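Teaching a Robot by Showing It

A robot arm does not know what a cup is. It does not know that a bowl should be kept level. One way to give it this kind of skill is to write a long list of instructions. Another way is to show it. Engineers call this learning from demonstration.

There are two common methods. In the first, a person holds the robot's arm and moves it through the task. The motors go soft so the arm is easy to push, and sensors in each joint record the angle many times a second. In the second, the person stays away from the robot and moves it with controllers, one for each hand. This is called teleoperation. "Tele" comes from a Greek word meaning "far."
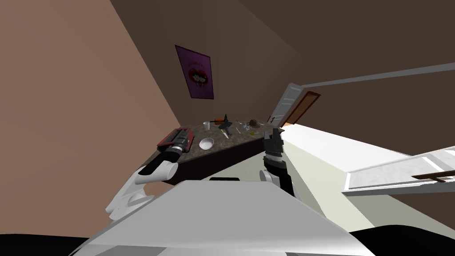
Teleoperation also works when the robot exists only inside a computer. The program, called a simulator, works out how each object would move if it were pushed, lifted or dropped. The operator practices on a simulated counter with a lot of things on it. To reach the red tray at the corner, the left arm is used. The right arm is raised near the small items at the other end. A knife lying diagonally between other objects is harder to pick up than a bowl, and the operator has to choose the angle of the gripper before closing it.

Each attempt is saved as one demonstration. It contains the camera views, the joint angles and the moment each gripper opened or closed. At the Stoica workshop in Willville, Smaranda Iordache recorded 29 demonstrations of one task in September. She threw out 6 of them. In those, the object slipped or the arm bumped the counter.

The rest go to a learning program. It compares what the cameras saw with what the person did next, and adjusts itself until its own choices are close to the person's. Then the robot tries the task alone. If it fails when a cup is moved to a new spot, the operator records more demonstrations with the cup in different places.

Words to know

Gripper: the part of a robot arm that holds things.
Joint: a place where the arm bends or turns.
Operator: the person controlling the robot.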